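Appel à participants : groupe de travail sur les règles de sécurité en prélèvement robotisé
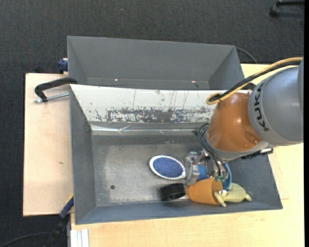

Joris Van Wijk
Responsable normalisation, Rultedon

Rultedon recherche 3 participants pour réviser son guide de bonnes pratiques relatif aux cellules de prélèvement en bac. La version actuelle couvre l'arrêt et la reprise, mais traite peu du bridage des bacs et du cheminement des câbles le long du bras.

Profils attendus : intégrateur, technicien de maintenance, préventeur. Une pratique de l'ISO 10218 et de l'analyse de risques est exigée. Lecture de l'anglais technique.

Travaux : relecture du projet de texte, examen des 2,838 relevés d'incidents fournis par l'atelier de Durkby, rédaction des fiches de contrôle. Prévoir 2 réunions à distance par mois et 7 mois de participation à compter de novembre. Frais de déplacement remboursés sur justificatifs.

Candidature : une page précisant les cellules exploitées et les fonctions occupées, à adresser à Jelle Timmermans, secrétariat technique.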